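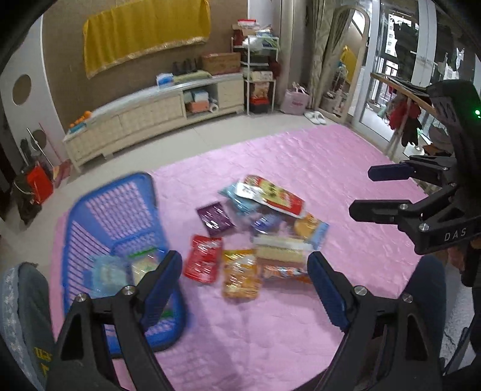

Reaching for snacks beside a basket with a pair of hand-held grippers.

Two years ago the pitch was a robot that could fold your shirts. Now it is a robot that can put your groceries away, and the people selling it would like you to know it has been taught by real hands in real homes. Fine. I have no quarrel with the hands. My quarrel is with what happened in February at the Vondbridge pilot, and with how quickly everyone involved decided it was a small thing.

Seltix had placed a Camov tidying arm in the common kitchen of an apartment building there. It had learned from over 3,000 recorded sessions of people picking up packets, boxes and bags with grippers held in the hand. One evening it took hold of a bag of chips, squeezed until the bag burst, and kept squeezing. Ketsara Sangkhawat, a tenant, reached in to take the bag away. The jaws closed on two of her fingers and stayed closed for 4 seconds. She had bruises and a split nail, and she was back at work the next morning.

Seltix called it a "grasp confirmation fault." As I understand the company's letter to tenants, the arm decides it is holding something when the pads meet resistance. A burst bag offers hardly any, so the arm tightened. Then it met fingers, which offer plenty, and it was satisfied.

Read that again and tell me it is a small thing. The machine did what it was built to do. It had no idea that a person had replaced the chips.

The fix, the letter says, is more data. Another 2,000 sessions, this time with more crinkly wrappers. I believe that will help with crinkly wrappers. A person holding a gripper knows without thinking about it when a packet is about to pop, and eases off. How much of that easing off ends up in the recording? I have asked Seltix twice and been sent the same brochure both times.

Aurelio Gallegos repaired packing machines at the Phuthong plant for most of his working life, and he was blunt when I read him the letter. On his lines, a guard stood between the jaws and the worker, and opening the guard cut the power. "You don't train a machine to be careful," he told me. "You put a limit on how hard it can pinch and then you check the limit every shift."

The Camov arm does have a force limit. It was set for jars. Someone chose one number for everything in the kitchen — a jar of pickles, a bag of chips, a hand — and that choice had nothing to do with how many snacks anybody had picked up off a floor.

The arm went back into service on 11th May with the same limit and a sticker asking tenants to keep their hands clear. Sangkhawat puts her own groceries away now. I would like to see the new force setting in writing before any of her neighbors are asked to share a counter with it.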